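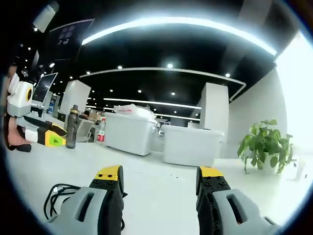

**FICTION**

# The Long Light

Esben Hafstein got to the seventh floor a little before six in the evening and found the lights on. He had asked for them to be off. He put his bag down by one of the white columns and looked up.

The ceiling was black, with small round lights set into it, and the long white strip curved across the room the way he had drawn it in June. On paper it had been a single line. He had drawn it in the car outside the Mirkard office, on the back of a parking receipt, and it had taken him less time than finding the parking space.

"You're early," Adeel Gondal said. He was at the desk with the laptop open, and he didn't get up.

"I said six."

"You always say six. You come at seven."

Esben walked under the strip from one end to the other. He was looking for the joint. There had to be one, because the strip had come up in the freight elevator in pieces, and he had signed for the pieces himself. He couldn't find it. He went back and tried from the other side.

"Where is it?" he asked.

"Where's what?"

"The joint."

Adeel closed a window on the laptop and opened another. "Second column. Go a step toward the door. You have to know it's there."

Esben stood a step toward the door. He still wasn't sure he saw it.

They had worked together on four jobs, and this was the last one. Adeel was going to Trendton in the spring to run the shop for his wife's uncle, who sold bathroom fixtures and wanted to stop. He had told Esben over the phone, between a question about dimmers and a question about an invoice. Esben had answered the question about the invoice.

"Tonura wants to know if the straight ones can be warmer," Adeel said. "The two at the back."

"Warmer than what?"

"Warmer than they are."

"Who at Tonura?"

"The one with the folder."

Esben looked at the straight lights. They ran level, the short one under the long one, and against the curve they looked a little stern. He liked them that way. He had fought for them in a meeting that went on past lunch, and Mrs. Østergaard had finally said that she didn't care about the back of the room, she never went there.

"Tell her we'll look at it," he said.

"Will we?"

"No."

Adeel typed something. It took longer than no would have taken.

"What are you writing?"

"That we'll look at it."

Esben pulled a chair over and sat down across from him. The big monitor on the wall was off. It had gone up 800 dollars over the estimate, and he had been angry about that for most of a week. Now he couldn't remember what size the cheaper one was.

"Do they have a black ceiling?" he said. "At the shop."

"It's a shop, Esben. It has tiles. Some of them have stains on them."

"You could paint them."

"I could."

"You'd want something over the counter. Not too bright. People look at faucets, they don't want to squint."

Adeel turned the laptop around. There was a floor plan on it, a plain rectangle with a door at one end and a counter at the other. Nothing had been drawn on the ceiling yet.

"I can't pay you," he said.

"How long is the counter?"

"I'd have to ask him."

"Ask him."

Adeel took out his phone and went to stand by the other column, where the signal was better. Esben found a receipt in his jacket and turned it over. He heard Adeel say hello, and then say it again, louder, and then ask about the uncle's knee. It was going to be a while. He drew the rectangle first, and then the door.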